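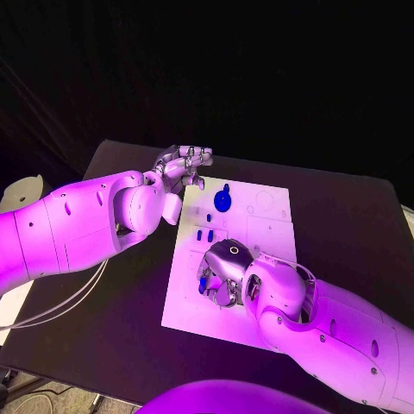
My shoulders have opinions about this job. I've been teleoperating for long enough now (since July, if you don't count the weeks when I mostly read manuals and apologized to people) that I can tell what kind of task I spent the day on by which part of me complains at dinner. Boxes and bins go to the lower back. Anything with pegs goes straight up between the shoulder blades and stays there, and we have been doing a lot of pegs.

The peg work is for a project we call Kolo. A white board sits on the table, there are blue parts, there are outlines, and the idea is that a pair of humanoid hands learns to get the parts where they belong from watching a great many examples of me doing it. I wear the gloves, the arms follow, and everything gets recorded. The target for this round is 400 good episodes, and "good" is a word we've argued over more than any other in the building.

I came to this from a bench job, putting together small pumps at a place out past Stalbridge, and I figured that would make me a natural. I had picked up so many little parts in my life! What I hadn't reckoned with was how much of that I did without knowing I was doing it. When you pick up a peg with your own fingers you roll it a bit, you feel which way it's leaning, you let it slide down against the pad of your finger until it sits right. Put a robot hand between you and the peg and all of that goes quiet. You get your eyes and you get timing, and my timing was terrible. My first week on Kolo I knocked over more pegs than I placed, and I'd hold my breath the whole way down to the board, which makes your hands shake, which makes you hold your breath harder.

The thing that helped was slowing down my approach and speeding up everything else. I used to creep through the whole episode at one nervous speed. Now I travel at a comfortable pace, pause just over the board, set my wrist, and then go in gently. The pause felt like cheating until I watched some of my recordings played back and saw how much cleaner the grasps were. (There is a cost. If I pause too long, the model learns to pause too, and then you've got a very expensive robot standing there thinking about its life. I try to keep mine short.)

I've also had to learn what to do with the hand that isn't busy. This was a real sticking point for me. At the bench my left hand was always fussing with something, steadying a part or already reaching for the next one, and on the robot that fussing turned into drifting. The left arm would wander over toward the board while I was concentrating on the right, and twice I bumped a piece I'd only just set down. These days I pick a spot for it by the upper corner, relax the fingers into a slight curl, and leave it alone until it has work to do. It's surprisingly tiring to hold your own arm in midair and do nothing with it, so I now take a proper break after every 6 episodes, arms down, gloves off, a walk to the kettle and back. I used to push through to lunch and my afternoon episodes were junk.

We keep the lighting strange on purpose, by the way. Some sessions are plain white, others are pink or purple enough that the arms glow like a roller rink, and I've come to like the pink ones. The blue parts still show up nicely, and with the dark curtain behind the table there isn't much else to look at. My eyes do take a minute to recover when I step into the hallway, and everything out there looks a bit green.

What I still can't do reliably is recover well. If a peg tips, my instinct is to grab at it, and a grab is the ugliest thing you can put in a dataset. The house rule from the Vesus round, back before I joined, was to throw out any episode with a fumble in it. We've changed that. Now a calm correction stays in, with a note, and only the panicky ones get tossed. I think it's the right call, because the robot is going to tip a peg someday too and somebody ought to have shown it what to do next. It does mean I've had to practice making mistakes gracefully, which my mother would find very funny after watching me learn to ice cakes.

Next month we move to a new board with tighter slots, and the target goes up to 500. I've asked for the chair to be raised before then, and for a footrest. If anyone reading does this kind of work and has found a good stretch for that spot between the shoulder blades, please leave it in the comments. I've tried the doorway one and the one with the tennis ball, and the dog keeps taking the tennis ball.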